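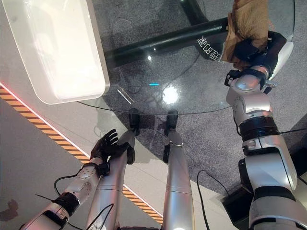
Kedamlow has put a two-armed robot on table duty at its Clostville showroom, and I went over to see what that means for the people who used to do the wiping. It works the glass tables with a cloth in its right hand, inside a striped floor line (I stayed on my side!).

Kusum Kushwaha has been on the cleaning crew for 3 years and she's got opinions. The crew still has all 29 of its people, she told me, but two of them now spend the morning shift minding the robot, rinsing its cloths and checking the glass after it. "I bend less and I watch more," she said, and she's not sure yet which one tires her out faster. They did get a pay bump for the training, so that's something! A second robot is due in October.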